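How to Clean and Adjust a Mesh Office Chair

A mesh chair collects more dirt than it shows. Dust works into the weave, crumbs sit along the seam where the seat meets the back, and the armrests pick up a film from hands and sleeves. The job takes one afternoon for a small office and much less for a single chair at home. No special products are needed.

These instructions are for the usual type of chair with a mesh back, armrests and casters. If yours has a label with care instructions, usually under the seat, follow those where they differ.

What you need

A vacuum with a soft brush attachment
A bucket of lukewarm water
A few drops of dish soap
2 microfiber cloths, one for washing and one for drying
An old toothbrush
A set of hex keys
A pair of tweezers or small pliers for the casters
An old towel or sheet to protect the floor

Step 1: Make room

Pull the chair away from the desk into the open, where you can get at it from all sides. Push other chairs back against the wall and pick up anything the casters could roll over, such as charging cables and bottles. On a plank floor, lay the towel down before you turn a chair on its side. Armrests leave marks on a soft finish, and a caster bolt will scratch almost anything.

If you are doing several chairs, do them one at a time from start to finish. We tried washing all the backs first and then all the seats, and lost track of which ones were done.

Step 2: Vacuum from the top down

Start with the headrest, if there is one, and go down the backrest in straight strokes. Do the front of the mesh, then the back. Keep the brush flat and don't press hard. Mesh is stretched over its frame, and leaning on it with a hard nozzle can pull it out of the channel at the edge.

Go over the seat next. Tip your head down and look at the gap behind the seat cushion. Most of the crumbs are in there. Use the crevice tool for this part only.

Step 3: Wash the mesh

Dip the cloth, wring it out well, and wipe in small circles. The cloth should be damp enough to leave a light sheen and no drips. Water that runs down the mesh ends up in the seat foam and takes a long time to dry out.

For marks that stay, use the toothbrush with a little soapy water. Brush along the weave. Go over the same place with clean water afterward, or the soap left behind will attract new dirt.

Step 4: Wipe the armrests and seat

Padded armrests need the most soap. Hold the armrest steady with one hand and wipe with the other, working from the back toward the front. Check the underside as well. Derek Entwistle, who looked after the chairs at Garside for years, used to start with the undersides and called the rest decoration.

Stand or kneel in front of the chair for the seat, so you can reach both sides without walking around it.
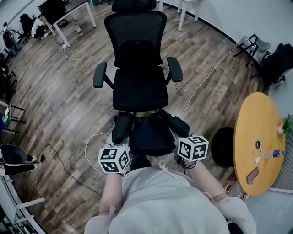 Step 5: Clean the casters

Turn the chair on its side on the towel. Spin each caster and look for hair and thread wrapped around the axle. Pull it out with the tweezers. If it is wound tight, cut it first with small scissors. Most casters also pull straight out of the base with a firm tug, and it is easier to work on them at a table.

Wipe the wheels with the washing cloth and dry them before you put the chair back on its feet. A wet caster picks up grit right away.

Step 6: Tighten the bolts

While the chair is on its side, check the bolts under the seat and where the armrests attach. Turn each one until it stops, then give it a small extra nudge. Don't force it. If a bolt keeps turning and never gets tight, the thread is worn and the chair should not be used until the part is replaced.

Step 7: Set the height and the armrests

Put the chair upright and sit in it. With your feet flat on the floor, your knees should be level with your hips or slightly lower. Raise or lower the seat until they are. Then set the armrests, if they adjust, so your elbows rest on them with your shoulders down. Armrests that angle outward are fine for reading but get in the way at a keyboard – turn them in if yours allow it.

Set the headrest last. It should meet the back of your head when you lean back and stay clear of it when you sit up to type.

Drying

Leave the chair in the open until the seat feels dry to the back of your hand. Overnight is safest. Keep it away from heaters, which can harden the foam.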